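**What a packing cell really costs**

Everyone asks about the arms first. Fair enough, the arms are the fun bit. But when Biltutska, a mid-sized snack and gift packer, sat down in March to plan its first automated bench, the arms took up one page of a 29-page budget. The rest was brackets, power, floor space, training, and a long argument over who pays for grippers when they wear out.

Danjuma Usman runs the planning side. Started on a spreadsheet, moved to a whiteboard, went back to the spreadsheet.

"We had a number from the vendor and we treated it like the number," he says. "It was maybe half."

So where did the other half go?

Integration, mostly. Getting a conveyor to talk to two arms is a job in itself, and Sterier, the integrator they hired, bills it by the day. Usman had pencilled in a week. The quote came back at 14 days, with travel on top. Then the small stuff. Spare finger tips. Cable management, which had no line in the first draft at all. A sturdier table. A labour allowance for the staff who'd be pulled off the line to learn the thing, because their regular work still had to get done by someone.

Leasing got a serious look. Siltach offered a three-year deal with service included, and on paper the monthly figure was lovely. The catch was in the hours. Go over the cap and you pay for it, and Biltutska runs double shifts before the holidays. They bought outright in the end, with a seperate service contract they can drop after year one.

Space was the other fight. The production manager wanted the bench on the main floor. Usman wanted it somewhere quiet, out of the way of the forklifts, until it had proved it could handle the awkward products. Boxes are easy money. Bags are not. Anything soft or shiny has to be tested before you promise a rate to the people upstairs, and test time costs too. He set aside roughly 400 hours for it. Finance trimmed that. He put it back.

His advice to other buyers is short. Bring your worst products to the demo, the ones your own packers complain about. Get the gripper price in writing. Ask what happens when a joint fails on a Friday night, and who drives out. And keep some money unspent, more than feels comfortable.
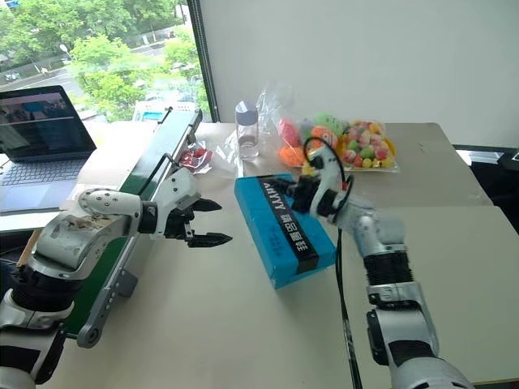
How much should a first-time buyer hold back for surprises?

Usman kept a fifth of the total and would go higher next time. Most of his went to wiring and a second set of fingers, and the $2,000 he'd allowed for guarding wasn't close to enough.

The next decision is whether to order a second bench. The quote from Sterier is in, the floor plan is half drawn, and the budget meeting has been moved twice allready. Usman wants to wait for a full season of numbers. Sales wants it by the holidays.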